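September, late evening, tea gone cold beside me

I meant to write earlier in the week and kept putting it off, partly because my wrist was sore from all the jam and partly because I wanted to wait until the plums were truly finished before I said anything about them. Well, they are finished. The last of the jars went down to the cellar shelf this morning and I stood there looking at them for far longer than a grown woman should look at jam.

It was a heavy year for the old tree. Last fall we had hardly enough for two pies and I blamed the late frost, then the wasps, then myself for pruning it in a bad mood. This year the branches were hanging so low by the middle of August that I had to prop one up with the clothes pole, and I gave away bags to anybody who slowed down near the gate. I still had buckets in the hall. The whole house smelled of it, sweet and a bit sour, and I found plum stones in my apron pocket, in the sink and once in my shoe (I have no idea).

I drove over to Cerkville for more lids, which I do every single year after swearing I have plenty. The road was closed at the bridge again so I had to go the long way through Sturketti, and I didn't mind as much as I let on when I got home. The hills are just starting to turn. There was a farm stand with squash, and I bought three of the striped ones that I don't really know how to cook, and a braid of garlic, and then I sat in the car and ate a roll I had been saving for lunch at half past ten in the morning.

The recipe is still the one from my grandmother's card, the brown card with the burned corner. She puts in less sugar than the books tell you to and a strip of lemon peel, and she cooks it in two goes with a night in between. I tried it all in one go in the second batch, being tired, and it came out too runny. I'll call it sauce and have it on oatmeal. The fourth batch was the best one, dark and thick, and I think it was because the plums were from the top of the tree and had been in the sun longest. I wrote that on the back of the card so I'd remember, under her handwriting, and then felt a little shy about having done it.

It rained hard this afternoon, the first real rain in weeks, and I opened the kitchen window and let it blow in on the floor. The gutter over the porch is leaking in the same place as ever. I put the big enamel pot under it and listened to it fill while I wiped down the stove, which took two rounds with baking soda and will need a third.

Things I want to remember for next year: buy the lids in July. Pick the low branches first, they go soft all at once. Don't wear the cream sweater. Ask at the garden place in Dekberg whether a tree that age ought to be fed or just left in peace — I've heard both, from people who sounded equally sure.

I had toast and the runny plum for supper and it was lovely. Going up now. The rain has started again and I can hear it on the porch roof, and there's a book on my nightstand I've been on the same chapter of since spring.

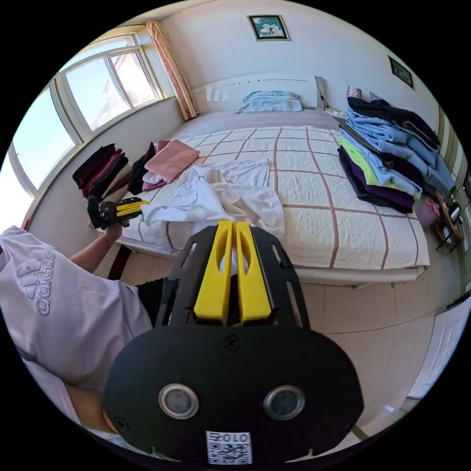

Sorting clothes on the big bed.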